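Laughing on Schedule: Notes on Four Episodes of Rekeo
Television Comedy Project, final report
Submitted by Sille Fogh, 9th February

Why I picked this

Rekeo is a grocery store sitcom that my uncle owns on a set of discs he will not lend out. I had to watch it at his house, on his couch, with him reciting the lines a half second early. My question was a simple one: how much of the comedy depends on the studio audience telling you it's comedy? My adviser, Clifford MacPherson, warned me that I might not enjoy finding out.

What I did

I watched the first four episodes of the opening season twice each, once with the sound on and once with it off and the script in my lap. Every time the audience laughed, I made a mark. By the end I had almost 600 marks and a strong dislike of the man in the third row who whoops.

I then sorted the laughs by what set them off. Falling down got its own column. So did Simon, the assistant manager, who gets a laugh for walking through a door even when he has no lines and, as far as I can tell, no reason to be in the store. A full 200 of my marks belong to him.

The stock jokes were harder to sort. Each episode has at least one long bit about where the groceries should go, and the script gives these bits more pages than the romance.
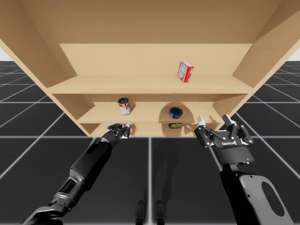 What I found

With the sound off, the physical stuff holds up. Simon getting his tie caught in the register is still funny, mostly because he keeps serving the customer. The insults do not hold up. On paper they are just two people being rude about a coat, and without the whooping man I had no idea when to be delighted.

The second episode is the best one, and it has the fewest laughs — something I'd have liked to explain better than I can. It slows down, the characters talk to each other, and the audience mostly sits there.

Problems

My marks are only as good as my thumb. I also can't rule out my uncle, who laughed in all the right places and some new ones. If I did this again I would watch alone.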